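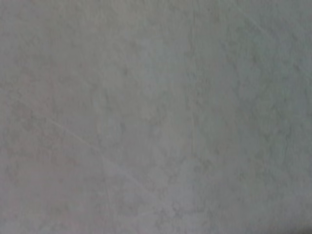

Page last updated: 2023-07-21

Public Buildings Should Be Finished to Be Repaired

The Furkbridge District Council is now considering how to refit its libraries, clinics and branch offices. The debate so far has centered on price per square foot and on the date of reopening. Both matter. It is the view of this office that a third question deserves equal weight: what will happen when a single part of a floor, a wall or a counter is damaged.

Under present rules, a contractor must supply finishes that match the approved sample on the day of handover. No rule requires that the same finish be obtainable afterward. When a line is withdrawn by its maker, a cracked section can only be replaced with something that does not match, or the whole room must be done again. Building managers, who answer to the public for appearances, often choose the second course. The cost is carried by the maintenance budget, where few residents will ever look for it.

The Clarnau branch library shows the problem plainly. In January a leaking pipe damaged 13 wall panels in the reading room. The pattern had been discontinued, and the council approved the replacement of all 1,076 panels in the building. The branch was closed for 90 days. Families who relied on it for after-school study were directed to the Vlachou Street branch, which is a long bus ride away and has 40 seats.

Renzo Grasso, who managed the district's buildings before his retirement, argued for years that every public contract should include a stock of spare material, labeled and stored on site. His proposal was turned down on the ground that storage space was limited. We believe that judgment was mistaken. A closet of spare panels takes up less room than the dumpsters that stood outside the Clarnau branch all spring.

Seams and joints deserve the same attention. Designers tend to hide them, and a hidden joint is harder to open without harming what lies on either side. A visible joint may please the eye less, but it allows a worker to take out one piece and leave the next alone.

There will be objections. Suppliers will say that long guarantees raise prices, and in some cases they will. The council should ask for those prices in writing and set them beside the Clarnau invoice. The Skusent Road clinic is next on the refit schedule, and its contract has not yet been signed. The new terms should be written into it.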